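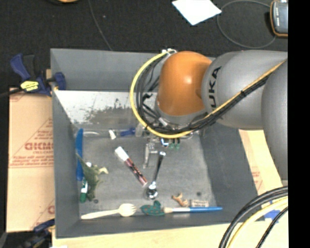
A tote is a reusable open container used to store and carry small goods in warehouses, shops and post rooms. The word comes from the verb 'to tote', meaning to carry. Most totes are rectangular. Those with sloping walls fit inside one another when empty, while straight-walled types can only be stacked.

History

Wooden trays and wire baskets were common before moulded plastic became cheap. In Kirport, the harbour stores changed over to plastic totes after a report by Geetha Pinto, who found that wet crates were spoiling paper goods. The stores bought 1,000 totes from the firm Drodier - 27 of them with lids.

Use

Goods are usually sorted by size or by order. A label on the short side shows the contents, and mixed totes may be split with dividers. Heavy items go at the bottom.

Care

Totes are washed with warm water and mild soap, then dried upside down. Cracked rims are the most common fault. At Kirport, damaged totes are set aside for 24 hours and checked by 2 people before being recycled.

See also: Crate, Pallet, Shelving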